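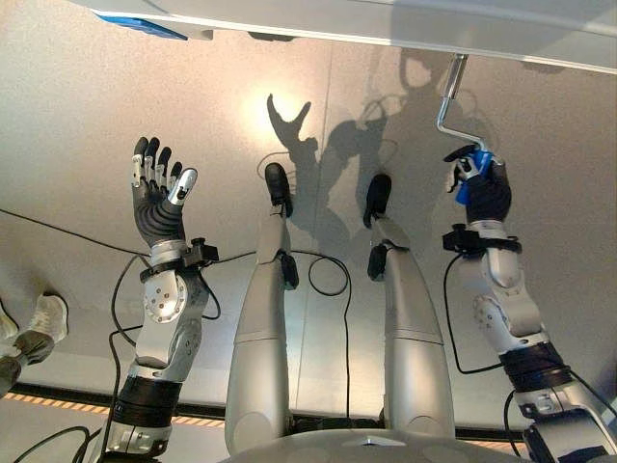

Fig. 1. Both arms, open left hand, pale gray floor.

Pit Stop Time and Finishing Position in a Short Oval Series
Final report, Sports Data project
Narayanan Kamath

1. What I wanted to find out

Whether teams with faster stops finish better, once you take out how fast the car was to begin with. Everybody on the broadcasts says races are won on pit road. Wanted to see if that holds for a small regional stock car series where crews are mostly part time and the cars are close.

Started this in December, changed the question twice. First version was about tire wear but there is no public tire data at this level so that was dead in a week.

2. Data

633 pit stops, from 17 races, one season. All from the Bellis Oval Series. Timing sheets come as PDFs, one per race, pit lane entry and exit times to the tenth. I typed the first few in by hand, then wrote a script. The script read 1s as 7s on some of the older sheets, so I went back and checked every stop under ten seconds or over a minute.

Thrown out before getting to the 633:
- stops where the car went behind the wall
- drive-through penalties
- the whole second race at Hustell, timing loop was down for half of it

Starting position is from qualifying. Where qualifying rained out they line up by points, I kept those races in but marked them.

3. Method

For each car in each race I took average stop time and subtracted the field average for that race. Call this stop gap. Negative is good. Then places gained or lost from start to finish. Plain linear regression, stop gap against places gained, then again with starting position added. Tried a version with caution laps in it too, see section 5.

Used lane time, entry to exit, not time stationary. Nobody publishes stationary time for this series. This matters becuase pit lane at Cimik is a lot longer than at Mudeck, but subtracting the race average should mostly deal with it.

4. Results

Yes there is a link but smaller than I expected. Cars with quicker stops gained places, and the slope stays the same sign after starting position goes in. It gets weaker though. A good part of what looked like pit crew effect was just good teams being good at everything.

By track:

Mudeck. Strongest effect. Narrow, hard to pass, so a spot gained in the pits stays gained. Makes sense.

Cimik. Hardly any effect. Two clear grooves, people pass all night, and the field spreads out by the end anyway.

Hustell. Can't say much. Only one usable race.

The slow stops matter more than the fast ones. Being two seconds quicker than average did very little. One bad stop, hung lug nut or a stall leaving the box, and the car was usually a lap down and stayed there. I counted 57 stops as bad (more than eight seconds over the race average). Only 5 of those cars finished ahead of where they started.

5. Problems

Cautions. Under yellow a slow stop costs a few spots in line, under green it can cost a lap. The sheets don't say which stops were under yellow, I had to match lap numbers to the caution log, and the log is missing for four races. So the caution version of the model runs on fewer races and I don't trust it much. Left it out of the main table.

Also driver effect. A driver who slides past the box gets a slow time and that goes on the crew in my numbers.

One season is not a lot. Crews swap people between teams mid year and I had no way to track that.

6. If I did it again

Get two seasons. Ask the series for caution logs early, not the week before its due. Split lane time into entry, stop and exit, even if only from video for a couple of races. And use lap times from practice for car speed instead of starting position, qualifying there is a single lap and pretty noisy.

Spreadsheet and script are in the class folder, the tab called stops_clean is the one to use. Ignore stops_clean2.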